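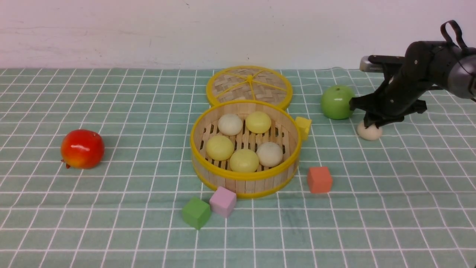

Playing the semifinals on a Wednesday was a mistake, according to Ga-eun Seok, and she would say so to anyone at the league office who picked up the phone. People have work in the morning. The second match didn't start until 9 p.m., and by the fifth set half the seats in the Iltthorpe gym were empty.

The half that stayed saw the best volleyball of the season. Flokdale lost the first two sets, won the next two and was down 12-9 in the last before the serve came around to its shortest player, who put four in a row where the Jemness passers didn't want them. Flokdale won 16-14. The bus home left the parking lot well after midnight.

Four towns play in the women's league: Flokdale, Iltthorpe, Nassar and Jemness. The players hold regular jobs. They practice twice a week in school gyms, pay for their own shoes and play from October to April, with a two-day playoff at the end. For most of its life the league drew families, former players and a few people who liked to be out of the house. Regular-season crowds still look like that on a bad night. The playoffs don't. This year the final sold 1270 tickets, every seat the Iltthorpe gym is allowed to sell, and the door was closed before warmups.

A good part of that comes down to restaurants and bars. When the league started streaming its matches four seasons ago, the picture came from one camera on a shelf above the scoreboard and the sound was mostly shoes. A bar in Nassar put it up on the back television anyway, on a slow night, with the volume off. People who had come in for dinner stayed to see who won. The bar asked for the schedule. Then a place in Jemness asked, and the league had to work out whether it was allowed to charge them.

It decided to charge very little. A bar or restaurant pays $300 for the season and can show every match, home and away. For that it also gets a printed schedule for the window and its name read out between sets. The league had talked about asking for more, and one owner told them flatly that he would go back to showing bowling.

Nele Eichhorn handles the agreements, which takes up most of her evenings in September. She has 20 places signed up, spread over the four towns, and says the list has stopped growing because there aren't many left to ask.

"Iltthorpe has a hardware store that wants it," she says. "I told them they close at six."

What the owners get is a crowd on nights when they wouldn't have one. Volleyball turns out to suit a dining room fairly well. A set lasts long enough to eat a plate of something, there is a break when the teams switch sides, and nobody has to explain the clock, since there isn't one. The difficulty is the length. A match can be over in an hour and ten minutes or run past two and a half hours, and a kitchen has to staff for both. Several places have settled on a short menu after eight, with the grill shut down and only soup, fries and sandwiches going out.

Seok played middle for Nassar for nine seasons and now coaches the team. She isn't sure all the attention has helped her side. Away matches used to be quiet, and she could call plays across the court in a normal voice. Now she uses hand signals, and two of her younger players keep missing them. She also thinks the streaming has made scouting too easy. Every team in the league has seen Nassar's quick attack so often that she dropped it in January and only brought it back for the playoffs.

It worked in the semifinal, which Nassar won in three sets while people were still looking for parking. It worked for one set of the final too. Flokdale then moved its block a step toward the middle and the points dried up. Flokdale took the title 3-1, its second, and the last set finished 25-17.

The crowd was loud and mostly neutral, given that neither team was from Iltthorpe. A group from Jemness who had bought tickets before their team was knocked out came regardless and cheered for Nassar, for reasons that go back to a disputed line call two years ago. The snack counter ran out of hot dogs after the second set and coffee after the third.

Next season is already partly settled. The final stays in Iltthorpe, which has the biggest gym by a wide margin. The regular season gets one more round of matches, so each pair of teams will meet four times. A second camera is coming for the stream, behind the end line, and Eichhorn is looking for somebody to do commentary who can be heard over a crowd and knows the rotation rules. So far she has had one application, from a man who called high school wrestling and has never watched a volleyball match to the end.

The day of the semifinals is still open. Moving them to Saturday would put them in the same gym as a youth wrestling meet that booked the date long ago. Friday is possible, but the bars don't want it, as they are full on Fridays already and would like the extra business earlier in the week. Seok's suggestion is to start the first match at 5:30 and let people leave work a little early once a year. The coaches vote in June.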